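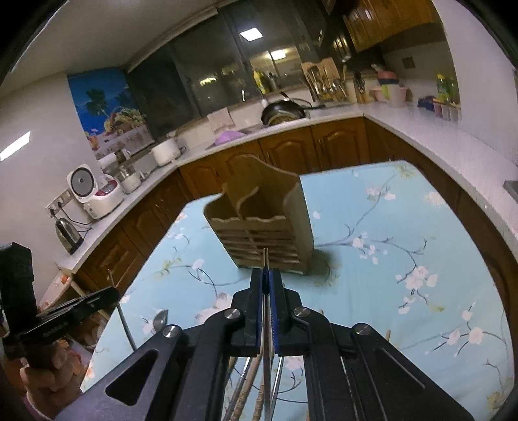
Getting tea stains out of a tablecloth (and a few other things)

I've ruined more tablecloths than I care to admit, mostly with tea, and once with a whole jug of beetroot dip at my sister's place in Taslow. So these are the things that work for me at home. Your water might be harder than ours, so try a corner first!

Tea and coffee: get to it early if you can. Blot, don't rub, then pour cold water through from the back of the cloth so the colour goes out the way it came in. If it's an old stain, soak it for 30 minutes in a bucket with a good scoop of oxygen bleach, then wash as usual. I've left one overnight and it came up fine, but that was plain white cotton.

Candle wax: ice cubes in a sandwich bag until it goes hard, then flick it off with the back of a butter knife. Whatever's left comes out with brown paper and a warm iron. Keep moving to a clean bit of paper or you'll just spread it about.

Curry: turmeric is a brute. Dishwashing liquid, cold rinse, then hang it in full sun. The sun does most of the work, and I've had a yellow patch fade away in an arvo (careful with dark colours though, they'll go too).

Ironing: do it while the cloth's still a bit damp and start from the middle. I used to fold mine into squares and then wonder why there was a grid across the table at Christmas. Now I roll them around a cardboard tube from the fabric shop and stand them up in the linen cupboard.

Next time I'll have a go at serviettes, and the rust marks a few of you have asked me about.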